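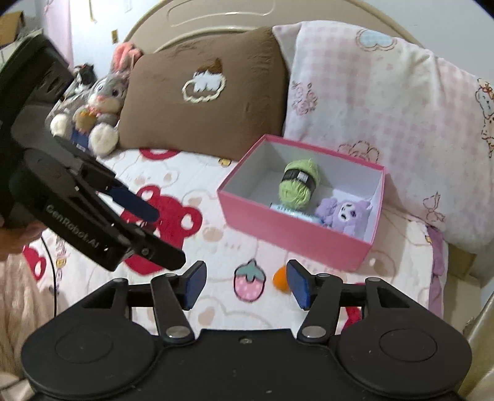 最終更新日:2021年1月13日

季節従業員の宿舎は誰が用意すべきか
トルネリア観光事業協議会 論説

湖畔の保養地アストホルムでは、例年4月に宿泊施設と野営場が営業を再開し、それに合わせて域外から季節従業員が到着する。受付、清掃、調理補助、貸しボートの管理、案内所の窓口など、職種はさまざまであるが、どの職種にも共通する事情がある。働く場所はあっても、住む場所が容易に見つからないのである。

当協議会はこれまで、雇用条件については各事業者の判断に委ねるとの立場をとってきた。宿舎についても同様であり、募集要項に「住居は各自で手配のこと」と記載する事業者があっても、特段の意見を述べることはなかった。本稿は、この立場を改めるべきであるとの考えを示すものである。なお、会員事業者の中には異なる見解もあり、以下は論説担当としての意見であることをお断りしておく。

昨季、アストホルム地区の会員事業者が受け入れた季節従業員は552名であった。これに対し、事業者が自ら用意した宿舎の定員は350名分にとどまる。差にあたる人々は、一般の賃貸住宅、民家の間借り、隣町トスタルヴィルからの通勤、あるいは野営場の一角に置いた自家用車での寝泊まりによって、季節を過ごしたことになる。最後に挙げた形態を把握している事業者は少ない。本人が申し出ない限り、雇用主には見えにくいからである。

トスタルヴィルからの通勤は、地図の上では無理のない選択に見える。路線バスで60分の道のりであり、家賃も湖畔よりは低い。しかし、湖畔を出る最終便は夕食の片付けが終わるよりも早く発車する。夕食の提供を担当する従業員は、同僚の車に同乗するか、勤務を途中で切り上げるか、自費でタクシーを呼ぶことになる。ある会員事業者では、遅番を引き受けられる者が湖畔に住む数名に限られた結果、その数名が季節を通じて遅番に入り続けた。勤務表の上では公平な輪番が組まれていたが、実際の運用は住所によって決まっていたわけである。

案内所の窓口で二季にわたり勤務したサロン・シフェラウ氏は、昨秋の意見聴取会において次のように述べた。「仕事の内容に不満はありませんでした。困ったのは、休みの日にいる場所がないことです。間借りしていた部屋は、昼間は家主のご家族が使う約束になっていました。雨の休日は、勤務先の休憩室に座っていました。すると、忙しいときには手伝いを頼まれます。断る理由もないので手伝いました。」

論説担当は、この発言を重く受け止めている。休日とは労務から離れる時間であり、その時間を過ごす場所がなければ、休日は名目だけのものとなる。シフェラウ氏の勤務先が不当な扱いをしたと言いたいのではない。同じ建物にいる者に声をかけるのは、繁忙期の現場では自然なふるまいである。だからこそ、個々の管理者の心がけに頼るだけでは改善が見込めない。

宿舎の問題が事業者の経営と無縁でないことも指摘しておきたい。季節従業員の採用は年々難しくなっており、採用通知を受け取った後に辞退する者も目立つ。辞退の理由として住居を挙げる者が多いことは、会員からの報告でもたびたび触れられている。募集の段階では応募者が住居の事情を知らず、採用が決まってから部屋を探し始め、見つからずに断念する。事業者はそのたびに募集をやり直し、開業準備の最中に面接の時間を割くことになる。

また、前年の経験者が戻ってこないという問題もある。経験者が一人いれば、新任者への説明に要する手間は大きく減る。予約台帳の扱い、備品の置き場所、常連客の好み、排水の悪い区画、強風時に桟橋を閉鎖する手順といった事柄は、手引書に書き切れるものではない。こうした知識を持つ者が、部屋が見つからないという理由で別の保養地へ移っていくのは、地域全体にとっての損失である。

これに対しては、いくつかの反論が予想される。

第一に、宿舎の整備は費用がかかりすぎるとの意見がある。湖畔の営業期間は短く、残りの期間に空室となる建物を維持することは、小規模な事業者にとって確かに重い負担である。この指摘はもっともであり、各事業者がそれぞれ建物を持つべきだと主張するつもりはない。論説担当が提案するのは、複数の事業者による共同の借り上げである。トスタルヴィルのビスワス通り沿いには、冬季に研修施設として使われ、春から秋にかけて空いている建物がある。湖畔の側にも、別荘として建てられながら長く使われていない家屋が見られる。所有者の同意が前提となるが、個々の事業者が単独で交渉するよりも、協議会が窓口となるほうが話は進めやすい。

第二に、住居は従業員本人の私的な事柄であり、雇用主が関与すべきでないとの意見がある。この意見には、金銭上の理由から述べられる場合と、原則上の理由から述べられる場合とがある。後者については真剣に検討しなければならない。雇用主が家主を兼ねると、従業員は職を失うと同時に住む場所も失う。そのため、条件に不満があっても声を上げにくくなる。過去には、宿舎費を賃金から差し引いたうえ、その内訳を本人に示さなかった例も報告されている。宿舎の提供が従業員を縛る手段となるのであれば、ないほうがよいとさえ言える。

当協議会の労務相談を担当するボントゥ・デゲファ氏も、この点に懸念を示している。同氏によれば、宿舎に関する相談の中で最も対応に苦慮するのは、離職後の退去期限をめぐるものであるという。雇用契約書には勤務の終了日が明記されていても、部屋をいつまで使えるかは口頭の約束で済まされていることが多い。勤務を終えた翌朝に退去を求められ、帰りの便まで数日を残して行き先に困った者もいたとのことである。

共同借り上げの利点は、ここにもある。賃貸の当事者が雇用主と別の主体であれば、離職がただちに退去を意味することはなくなる。同じ地区の別の事業者に移る場合にも、住まいを替えずに済む。協議会が借主となり、従業員と個別に使用契約を結ぶ形をとれば、退去の猶予期間を契約に書き込むこともできる。期間の長さは今後の協議によるが、少なくとも帰路の手配が整うまでの余裕は認められるべきである。

第三に、地域住民の生活への影響を心配する声がある。若い従業員が多数集まって暮らせば、夜間の騒音やごみの出し方が問題になるという懸念である。住民説明の場で繰り返し出される意見であり、軽んじることはできない。ただし、現在の状態が静穏であるかといえば、必ずしもそうではない。車中での寝泊まりや、定員を超えた間借りは、すでに近隣の不安の種となっている。管理者の定まった建物に住むほうが、苦情の受付先も明確になり、住民にとっても対応を求めやすい。建物の選定にあたっては近隣への事前説明を必須とし、連絡先を掲示することが望ましい。

ところで、宿舎を論じる際には、部屋の数ばかりが取り上げられ、部屋の中身はあまり語られない。既存の宿舎の中には、客室として使えなくなった部屋をそのまま転用したものが見受けられる。窓が開かない、暖房が春先に止められる、鍵のかかる収納がない、洗濯設備が客用と共用で日中は使えない、といった状態でも、定員には算入されている。先に挙げた350名分という数字にも、そのような部屋が含まれていることを付記しておく。

個室であるべきか、相部屋でもよいかについては、会員の間でも意見が分かれる。相部屋のほうが新任者が早くなじむと述べる管理者もいるが、早番と遅番の者を同室にすれば、双方の睡眠が妨げられることは避けられない。朝食担当が起き出す時刻は、酒場の閉店を担当した者がようやく眠りにつく時刻に近い。相部屋とするのであれば、勤務時間帯の近い者を組み合わせる程度の配慮は、費用をかけずに実施できる。また、共用の台所についても、遅番の者が戻った後に使えるよう、利用時間に幅を持たせるべきである。

食事の扱いも宿舎と切り離せない。湖畔の商店は夕方に閉まり、遅番の者は勤務の前に買い物を済ませるほかない。賄いを提供する事業者もあるが、休日には対象外とされることが多い。宿舎に十分な冷蔵設備があるかどうかは、些細に見えて、実際の暮らしを大きく左右する。設備の基準を定める際には、現に暮らした経験のある者の意見を取り入れることが欠かせない。

費用負担については、論説担当は次のように考える。共同借り上げに要する費用は、参加事業者が受け入れ人数に応じて分担し、従業員本人からは定額の使用料を徴収する。使用料は募集要項に明示し、光熱費を含むか否かも併記する。賃金からの控除は本人の書面による同意がある場合に限る。これらはいずれも目新しい提案ではなく、良心的な事業者がすでに実践していることを地区全体に広げるにすぎない。

なお、昨年度の会員向け調査では、宿舎の共同利用に関する設問も設けられていたが、回答の多くは「関心はあるが詳細による」というものであった。慎重な態度は理解できる。しかし、全員が詳細を待っている間は、詳細を作る者が現れない。まずは希望する少数の事業者による一季限りの試行とし、その収支と利用者の声を会員に公開することを求めたい。試行の結果が思わしくなければ、翌季に取りやめればよい。

行政に対しても要望がある。トスタルヴィルと湖畔を結ぶ路線バスの最終便を、営業期間中に限り繰り下げることである。宿舎が整うまでには時間を要するが、時刻表の変更であれば比較的早く着手できる。運行経費の一部を事業者が負担する案についても、協議会として検討する用意を持つべきである。夕食後に湖畔から帰る日帰り客にとっても便利になり、路上駐車の緩和にもつながると思われる。

観光地の評価は、景観や施設とともに、そこで働く人々の応対によって定まる。十分に眠り、休日を自分の時間として過ごした従業員の応対と、そうでない従業員の応対とでは、来訪者の受ける印象が異なって当然である。もっとも、論説担当は、来訪者の満足だけを理由に宿舎の整備を訴えるものではない。地域の外から人を招いて働いてもらう以上、その人がどこで寝るのかを知らずにいることは、雇用する側の姿勢として適切とは言いがたい。

募集要項の改訂は、建物の確保を待たずに行うことができる。宿舎の有無、使用料、部屋の形態、退去の期限、最終バスの時刻を記載した統一様式の案を、次回の部会に提出する予定である。会員各位には、現在使用している募集要項の写しを、部会の開催前に事務局まで送付されるようお願いする。本稿に対するご意見も、同じ窓口で受け付けている。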